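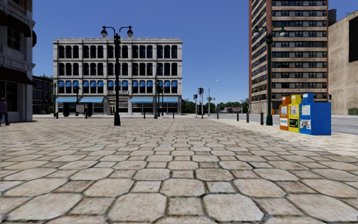
“十五分钟城市”到底量了什么——讲者备注

打印本页 | 用邮件发送
分享 12 评论 3

第1页 开场

先别放标题页，直接问：在座谁的城市在过去几年里发过“步行友好”的规划文件？估计大半会举手。接着问：谁因为这份文件改过自己买菜的路线？等几秒，不要替他们回答。

说明我的立场。我不反对走路，也不反对少开车。我怀疑的是那个数字，15分钟，以及它怎么从一句口号变成了验收标准。

第2页 15分钟从哪里量起

这里讲慢一点。15分钟是谁的15分钟？规划图上的圆圈通常按一个成年人的步速画，不提重物，不等红灯，不下雨。一个推婴儿车的人，一个刚做完膝盖手术的人，用的是另一个圆。

再讲圆心。多数报告把圆心放在街区的几何中心，那里常常没有人住。换成单元门口，结果就变了。换成六楼没有电梯的房门口，又变一次。

提醒自己：上次讲到这里有人问“那就不量了吗”。回答：量，但把步速和起点写在图例里，字号不要小于标题的一半。

第3页 Kirkton 的例子

Kirkton 片区的评估报告写得很漂亮，全片区2,617户，结论是“基本覆盖”。我把附录翻了两遍，“基本”没有定义。覆盖的对象叫“日常服务设施”，点开清单，里面有手机维修，有房产中介，还有两处自助快递柜。没有修鞋的，没有能坐下来看病的诊所，只有一家药店，晚上七点关门。

问听众：快递柜算不算服务？可以算。那么它和诊所在打分表里各占一分，合理吗？

这里不要讲太久，容易变成抱怨某一份报告。重点是打分表的结构，换一个片区也是一样的毛病。

第4页 广场算不算设施

很多方案喜欢加一个广场，因为加广场很快，面积好算，还能计入“公共空间”。铺装选得讲究，大块配小块，边上立一排桩子把车挡住，效果图就成立了。
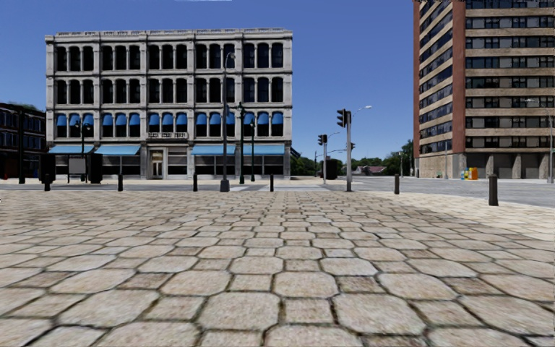 可是广场的面积说明不了有没有人愿意停下来。我更想知道的是：最近的座位离出入口多远，下午三点有没有阴影，厕所在哪儿，谁来扫。这几条在方案文本里经常合并成一句“配套完善”。

我见过一份比选材料，两个方案的差别写成“广场面积多200平方米”，得分高出一截。多出来的面积放在哪一边，朝哪里，旁边临不临街，一个字没有。评委也没问。

如果时间紧，这一页只讲座位和厕所。

第5页 模型与软件

Coteck 和 Tultance 两家的可达性工具，我们都试用过。界面不错，出图快，甲方喜欢。我的疑问有三处，按顺序讲。

一，路网数据默认所有人行道连通。小区围墙上的门，白天开晚上锁，模型里一律是开的。

二，过街等待时间是一个固定值。宽马路和窄巷子用同一个数，这个误差足够把一家菜市场从圈外挪到圈里。

三，输出只有“可达”和“不可达”。16分钟和40分钟在图上是同一种灰色。

厂商的答复我转述一下：参数都可以改。这话没错。那么请问，交上来的报告里有几份改过？我手头的没有，也可能是我手头的太少，这点要老实说。

第6页 租金这件事

这是现场最容易吵起来的一页，语速放稳。

常见说法是步行条件好了，小店就活了。有时候是这样。也有时候是步行条件好了，铺面租金先涨，修伞的、配钥匙的先走，来的是咖啡和轻食。设施总数没有减少，打分甚至更高，原来的住户却要坐两站车去配一把钥匙。

我没有足够的数据说哪一种更多。Hrubý 街的商户登记我看过一部分，样本约2,000条，行业分类前后改过一次口径，没法直接比。谁要是手里有口径一致的资料，会后请找我。

第7页 我希望看到什么

不要讲成建议清单，讲成几个问题就行。

报告能不能同时给出三种步速的结果？
设施清单能不能让住在那里的人先划掉一遍？
验收之后，过一个冬天，能不能再去量一次？

最后一个最难，因为没有经费科目。九月做的调查和一月做的调查，看到的不是同一条街，路面结冰的时候，15分钟的圈会缩得很厉害。

第8页 留给提问

可能被问到的：

“照你这么说，口号是不是没有用？”答：它让步行进了文件，这是用处。文件之后的部分，我还没看到多少。

“别的城市有做得好的吗？”答：有人说有，我去看之前不想引用。

“你自己走路上班吗？”答：走，二十多分钟，中间要绕一个锁着的门。

投影仪遥控器用完放回讲台左边抽屉。

分享 | 打印 | 邮件
评论（3）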